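Re: [bench-practice] Two-handed tasks near a kitchen appliance: where do people stand?

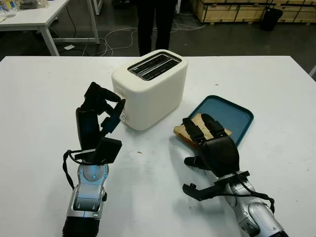 Archive page last changed: 2025-10-29

Hello Nhung, hello all,

Thank you for the long answer. I have put your points next to our draft for the Muswood bench and I reply to them in the order you wrote them.

Nhung Mạc wrote:
> Your section 3 says "operators keep a safe distance". I do not know
> what a new person should do with this sentence. Safe from what?
> The arm, the toaster, or both? At Stovis we write down a place to
> stand and who has the stop button in the hand.
> Also I miss a word about food. Bread gets old, and people forget
> that it is a test object and not lunch.

You are right about section 3. In the toast task one hand is at the side of the toaster, close to the knob, and the other is holding the bread on the tray. A person can easily stand just behind the table, and then the legs are nearer to the work than anybody would write in a report. So I propose this text:

"While the arms have power, nobody reaches over the table top. One named person holds the stop button and does no other job. A second person may stand at the far side of the table only if the holder of the button has agreed to it aloud."

I took out the distance in meters. In the August version we had one, and each team measured it from a different point – the base, the table edge, the fingertips. A rule that is measured in three ways is not helping us.

About cables. I would like to add that power strips and cables on the floor must be outside the path a person takes when stepping back. We have cables and a power strip on the floor behind our own table, so I write this also to myself. Laine Jaunzems asked if cables that hang from the wrists need a separate rule. I think yes: check before each session that the loop can not catch on the tray or on the appliance at full reach.

About food. New text: "Bread for tests is kept in a marked box, used for one day and thrown away. Wipe the crumbs from the table between runs." Crumbs are small, but for those of us who compare runs they change what the camera sees.

Two things stay open:

The limit for finger force on soft items. Perkix uses 5 newtons in their internal sheet, Sibiya has no number. I prefer to have one, but I can not defend this value yet.

Whether the appliance may be plugged in during training of new operators. My opinion is no.

Please send changes as plain text to the list and not as a marked-up file, I lose them otherwise.

With kind regards,
Muswood bench group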